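THREE CUPS AND A TABLECLOTH

The shell game is back, and it's come in from the footpath. Rasmus Vaher has run a Thursday table at Tanabe since January, five bucks a seat, and the waiting list sits at 119. For cups. Paper cups!

No velvet, no brass. Vaher started on a $487 set from Bellomus and hated it — too heavy, too loud, everyone watching the shine insted of the hands. Paper's better. Light, a bit grabby on a textured cloth, so you learn to slide and keep the rim down. Lift even a whisker and the kids in the front row will have you. 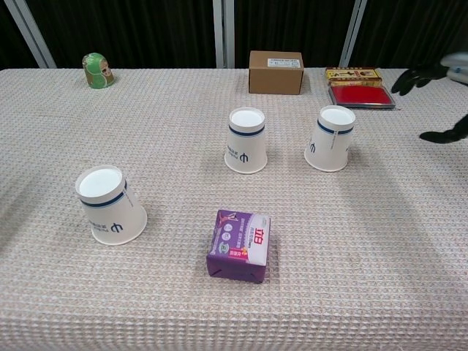
Then there's what goes under. Foam ball for beginners. After that, anything that fits and doesn't rattle. Vaher likes a table with some clutter on it, little boxes, a doll, whatever's colourful. Gives the eye somewhere to wander. Purists grumble. Let them.

His mate Rasmus Lepik (yes, two of them, it gets confusing) teaches the slow version. Four moves, no patter, half speed. Harder then it sounds. I lost track on the second swap and picked the wrong cup with total confidence.

Doors at seven, bring your own cups if you're fussy. Parking's behind the bakery.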